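The case for scoring the bag, and not the food

Most manipulation benchmarks still report one number per task: the fraction of trials in which the goal state was reached. For rigid objects this is tolerable. For thin transparent film it hides nearly everything of interest, and I think we should stop reporting it alone.

My view comes from the packaging portion of the Brondero study, in which Vaida Bite and Ebbe Brekke collected 255 first-person episodes of people handling wrapped and bagged food at a counter. The policy trained on them was scored in the usual way. An episode counted as a success if the contents ended up where the instruction said. Under that rule, two of our model variants were tied. Anyone who watched the rollouts would have disagreed. One variant kept tension in the film between the grippers and adjusted its hold. The other closed on whatever depth return it could find and pulled.

The human demonstrations show what the score leaves out.

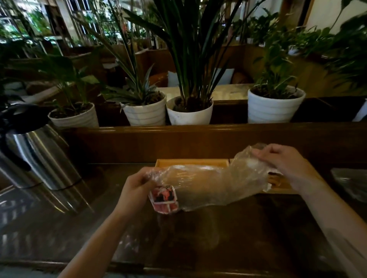
Figure 1. Stretching a clear wrapping between two hands above a glossy counter.

The grasp points here are defined by the film. The pale shape inside is only faintly visible through the layers, and the highlights on the plastic compete with reflections from the counter below it. A detector asked to find the contents has little to work with. A person manages by treating the wrapping as the object and the contents as a property of it.

Arvid Rustad has argued, in our group and elsewhere, that this is a perception problem and will disappear with better depth sensing on clear materials. I agree that sensing is poor. I do not agree that it is the whole difficulty. When we gave the policy hand-annotated film contours on 57 held-out episodes, grasp placement improved and bimanual coordination did not. The grippers found the edges and then moved as if the edges were independent.

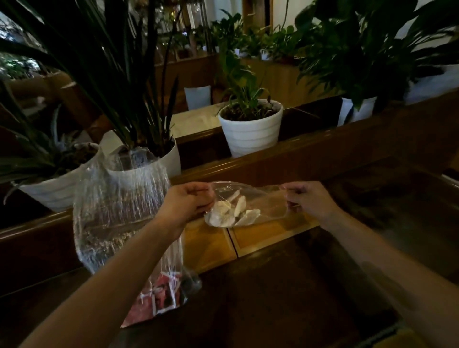
Figure 2. Small bag held at opposite corners, with a larger bag hanging from the left wrist.

The second figure is a harder case. The left arm carries a load while its hand does precise work, and no label in our annotation scheme covered that. Sudheer Sundaram proposed a "passive load" tag in January. We adopted it too late to relabel the full set – a mistake, and mine.

What I would like to see reported is modest: film tension where it can be estimated, the number of regrasps, and whether each arm is loaded. Annotation is slow. Hedvig Lundgren timed it at 4 minutes per episode, which for a set of 700 is tedious but affordable. Groups that cannot pay for it should at least publish the rollouts next to the success rate.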